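Chopstick Week: Trying Out Grippers in a Real Kitchen

Posted Sat 13 November

Okay, so I finally got my pictures sorted! If you've been following along since August you know I've been comparing two sets of gripper pads for the hand-held grippers, the Pernix pads and the ones from Citamix, and that I kept putting off the chopstick test. Blocks are easy. Mugs are easy if you mind the handle. Chopsticks are skinny and slick and they taper, so whatever angle you grab them at, one part of the pad is doing more than its share.

The job is simple to say: get the chopsticks off the table and into the drainer, one gripper in each hand, no fingers allowed. I like doing this in a kitchen that people cook in (pots on the stove, stuff piled on the microwave) because a bare lab bench makes every gripper look good. The green cloth with the white grid is my favorite thing in the whole setup, by the way. You can tell right off how crooked you're coming in.
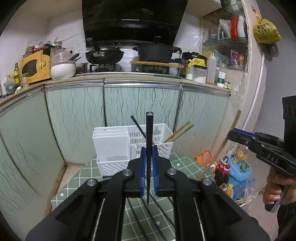
Blue pads on a chopstick, with the white drainer right behind.

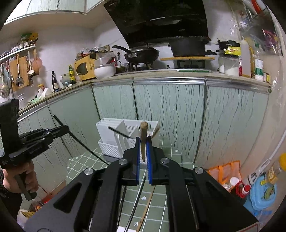
My total for the whole comparison is 2079 grabs, which sounds like a lot until you find out how fast they go by once you get a rhythm. Of those, 733 were chopsticks and the rest were spoons, lids and bottle caps. I log them all in Jellwood, and I will say the newest version is so much nicer for this, you can tag a grab as a slip or a miss without taking your eyes off your work for long.

So, pads! The Pernix ones are softer and I had fewer slips with them on the thin end of the stick. The Citamix ones are stiffer and I liked them better for anything thick, and they were way easier to wipe down (soy sauce, don't ask). Swapping a pair takes me up to 30 minutes, and most of that is fiddling with the little screws and saying bad words.

Wood was easier than the black chopsticks with both kinds. I went in thinking the color would only matter to the camera, but the black ones are slicker too, and I had to squeeze a lot harder. My thumb was sore by grab 37 of the first day!

Somebody wrote in asking if I'd tried the Fitzsimmons arm on the same job. Yes, a little, but only with the spoons so far, and I had the wrist mounted backwards for half of it, so I'm not putting those numbers up yet. The arm gallery will get its own page once I redo them. Spare pads are on order, and if you want my log sheet just use the contact form and I'll send it over.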